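3.2 Collecting the demonstrations

All examples were gathered in simulation, where a dropped part costs nothing but morale. Jairo Llanos drove the arm by hand controller in sessions of 60 minutes, which proved to be the limit of his good humor. The learner receives the view from the hand and the finger opening, and nothing else.

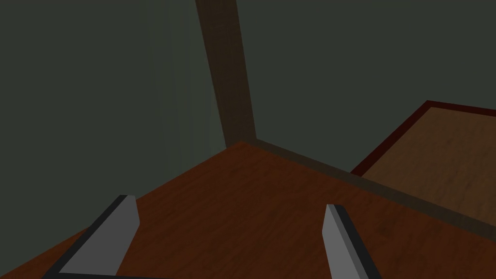 We had planned to trim every stretch in which the fingers held nothing. The Dravano recorder made this easy, and our first learner, trained on the trimmed set, was superb at closing its fingers and had no idea how to get anywhere. The idle stretches went back in.

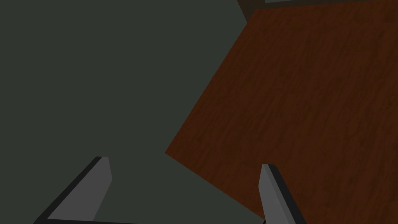
Operators also wander. Llanos has a habit of drifting past the edge of the work surface while he thinks, and the learner picked up the drifting without the thinking. We kept these runs but gave them a lower weight, using the scheme in Section 2. Runs were dropped only when they met one of the following conditions:

(a) the hand stayed still for more than 11 seconds;

(b) the operator reset the arm more than 4 times, or said something into the microphone that we would rather not transcribe;

(c) the view showed only walls and bare wood from start to finish.
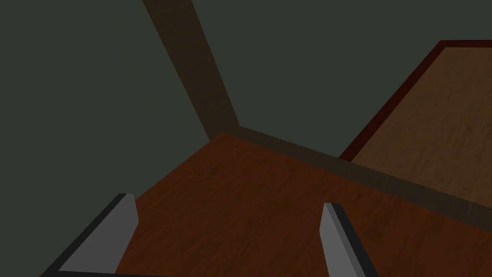 3.3 Labeling the grasp

Each remaining run was split into approach, contact and lift. Contact gave us the most trouble. From some views the part hides the fingertips, and two labelers can disagree about it for most of a Wednesday. We settled such cases with the Korkar contact log.
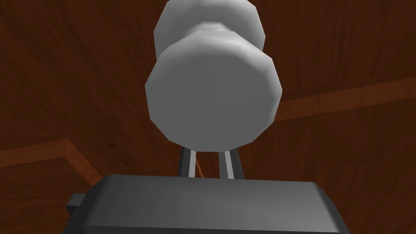

Figure 6. The white part above the gripper, with the fingertips hidden behind its lower disc.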